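Can a Robot Clean Up the Kitchen Yet?

If you have ever stood in front of a sink full of dishes and wished for a robot, you are in very good company. Kids wished for one when your grandparents were small, and plenty of grown-ups are wishing for one right now. So where are they? We have machines that help build cars and machines that have rolled across Mars, and yet somebody at your house still has to clear the table (maybe it's you!).

Well, let's think about what clearing a table really takes. You walk up, you look, and before you have even thought about it, you know what everything is. You know a cup is hollow and a potato isn't. You know a spoon can be grabbed almost anywhere, but a bowl of soup had better be kept level. You learned all of that by dropping things, and squeezing things, and spilling quite a lot of milk when you were a baby.

A robot arm starts out knowing none of it. It can bend its joints and it can open and close its gripper, which is the part that does the job of a hand, and that's all. Somebody has to teach it the rest, or let it practice, and practice takes a very, very long time.
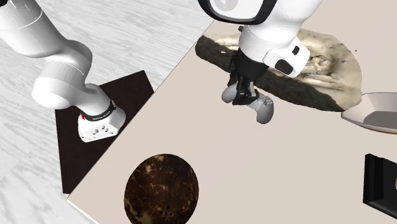
Because real practice is slow, and because real plates break, a lot of robots do some of their learning inside a computer. It's a bit like a video game. The computer draws a pretend arm and a pretend table, puts a few pretend things on it, and lets the arm have a go. If it misses, no harm done! You press a button and everything jumps back to where it was. A pretend robot could try the same grab 800 times while you were at school and never need a broom.

Round things are hard. Try picking up a coconut using only your thumb and one finger, and you'll see why. It wants to roll, and there isn't a handle or a flat side to help you. Bumpy things are hard in another way, because every bump changes the place where your fingers ought to go. A pan looks easy next to those, but it's wide and low, so you have to pinch it by the rim, and then it tips.

And then comes the trickiest bit of all. A pretend table is never quite the same as a real one. Real tables are sticky after breakfast. Real kitchens have a cat in them. A robot that does beautifully in the computer can get muddled the first time the sun shines in its eyes, so it has to learn some things over again.

Can machines do chores yet, then? Some of them, yes. There are robots that vacuum floors, and a dishwasher is a sort of chore machine too, if you are willing to load it. In big warehouses, machines carry heavy shelves from one place to another all day long. But a robot that can walk into any kitchen, look over any messy table and put it all away is still something people are working on.

Try it yourself: put on a pair of thick mittens, ask a grown-up for 3 things from the kitchen that won't break, and move them from one end of the table to the other. Now do it with one eye closed.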